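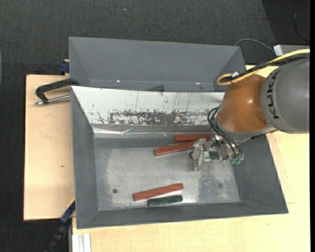
Bohdan Vasylenko wrote in to say the grey bins should never be mixed, one size of block per bin, and that whoever puts the short green ones in with the long reddish-brown ones is making work for the rest of us. Fair. Also not going to happen before the move, so please read on.

BLOCKS AND BINS, WHERE WE ARE

Quick one from the Pliren store room, typing this between two phone calls.

Sorting started in March and is more than half done. Long reddish-brown blocks go to the Masri shelf. Dark green ones, any length, go to Wurnska, bottom row, near the door. Anything chipped on a corner, put it in the tray by the sink and Maya Aoun will decide. Do not throw chipped ones out. We lost 10 that way and had to reorder.

On mixed bins. Bohdan wants them gone. Jelle Van Wijk wants them kept, says a mixed bin is fine for loan sets and people only pull what they need anyway. For now both: mixed bins stay on the low bench, sorted ones go up. If you empty a mixed bin, don't refill it, turn it over and leave it.

The metal floors are getting scuffed. Known. They still hold up fine and new ones cost money we would rather spend on lids. A wipe with a damp cloth is enough, no scouring pads pleease, the green pads leave fluff everywhere and it sticks to the blocks.

Count so far, for those who keep asking: 130 on the Masri shelf. Wurnska not counted yet. Jihad Najjar has the sheet, write on the sheet and not on the wall.

Loan sets. Five out, two back. If yours is one of the missing three you know who you are. Bring it even if its short a block or two, we can make it up from the mixed bins. Put the slip inside the bin, face up. Tape on the outside comes off in the van.

Labels: Zaid Hourani is printing new ones, big letters, one for each end of the bin. Old Stiron labels can be peeled, warm water helps, a knife does not.

Still needed: lids, a second step stool, dry cloths, somebody with a free hour to go through the chipped tray with Maya.

Next update when Wurnska is counted. Questions to Jihad until then, I'm away from the desk.

Store room notes, 2020-05-29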